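Two-arm bench at the Arngate workshop: frequently asked questions

Last updated in April by Simone Lacerda. Please read this before you book time on the bench.

What is the bench for?
It is a shared build. Two robot arms are set up at one long table, and members use them to practice everyday handling jobs. The current job is desk lamps and a power strip: moving plugs, picking up lamps and working near loose cords.

Who can use it?
Any Arngate member who has done the bench induction. The induction takes 40 minutes. You do not need to know how to program, but you do need to be able to find the stop button without looking for it.

Why lamps?
They are cheap, they come in different shapes and they have cords. Cords are the hard part. A rigid block stays where you put it, and a cord moves when you touch something at the other end of the table.
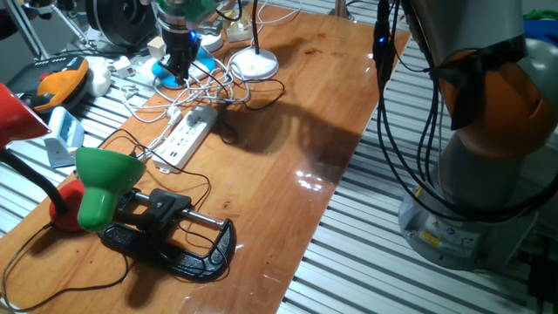 Can I bring my own lamp?
Yes, as long as it has a plug that fits our strips and the cord is not damaged. Leave glass shades at home. Label the base with your name if you want it back.

What is the table made of?
It is wood with a varnished top. The finish is shiny and glare can upset the vision software. If detection drops out, turn off the nearest ceiling light first and try again before you change any settings.

How are the arms controlled?
Both run from one program called Pronon, which members wrote here. It holds the saved positions for each arm and the speed limits. Start with the slow profile. The fast profile is locked until you have logged ten sessions.

How much did the build cost?
We have spent 2460 dollars so far on the frame, the cabling and the small parts. The arms came to us separately and are not in that figure. Of the total, 238 dollars went on replacement cables.

Do I need to clear the table before I start?
Clear anything your job does not use. Clamps can stay out if you are fitting something to the table, but keep them away from the path of the arms and check that no cord is caught under them.

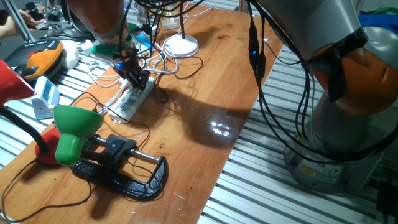 Is the power strip live during a session?
Only if your job needs a lamp to light up. For plug practice, leave the strip unplugged at the wall. One person handles the wall plug and says out loud when it changes.

Can I reach in while an arm is moving?
No. Pause both arms in Pronon, wait for the status line to say "held", then reach in. This applies to small things too - a rolled cord, a dropped plug.

Something stopped and will not restart. What do I do?
Write down the error number and leave the arms where they are. Error 432 means a joint limit was reached and can be cleared from the menu. For any other number, ask Simone.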